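Cleaning a white desktop without streaks

tmadigan
White melamine top, standing desk, 355 days old. Grey haze where my forearms rest. Sugar soap leaves streaks. Suggestions?

Odair_B
Dry microfibre first, then a damp one with a drop of dish soap. Wipe along the length, not in circles. 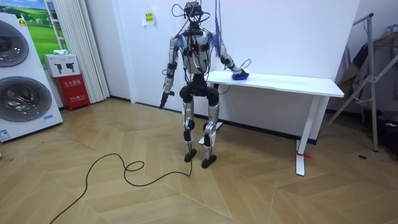

Fluffy cloths hold more dust than the flat weave, but they drag once damp. Keep two and swap them.

stockdale_e
Disagree on direction. Circles are fine if the cloth is rinsed. Streaks are detergent residue, whatever the colour of the top.

Odair_B
On gloss, maybe. Matt shows every arc.

tmadigan
Mine is matt. Will try lengthwise and report back.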